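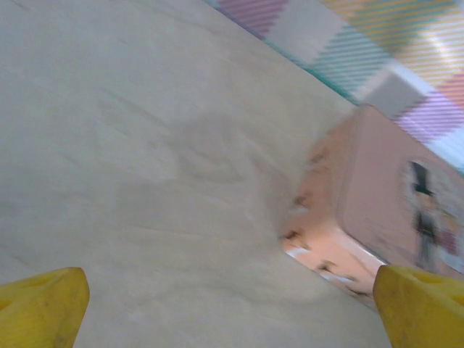

Figure 1. Wrist view, yellow gripper fingers either side of the beige material.

Print | E-mail

Visit report: open day at Sulteck
Module: Introduction to Automation
Written by Berhanu Ayele

1. Purpose of the visit

Our group went to the Sulteck open day on a Friday in December. We were asked to watch at least one live demonstration and say how it related to the lectures on grasping. I chose the soft materials stand, run by two engineers from Bollach.

2. What was shown

The arm was working with sheet material on a table covered in pastel stripes. Each run was set to last no more than 60 seconds. Visitors stood behind a rope and followed the wrist camera on a screen. From there the creases in the material were easy to make out, but anything on the far side of it blurred when the arm moved.

The engineers told us they had recorded 259 runs before the open day. They would not give a success rate. I watched 5 runs and the arm had to let go and try again in 2 of them.

3. Link to the course

Dr Grewal's lectures treat the object as rigid, so one good grasp point is enough. Cloth changes shape when it is touched, and the engineers said the grasp point has to be chosen again after every contact. They use the Flasska software for this. We did not see the code.

4. Problems

The hall was noisy and I missed part of the talk on finger design. I have asked Bollach for the slides and will add them to the appendix if they arrive before the deadline.

Print | E-mail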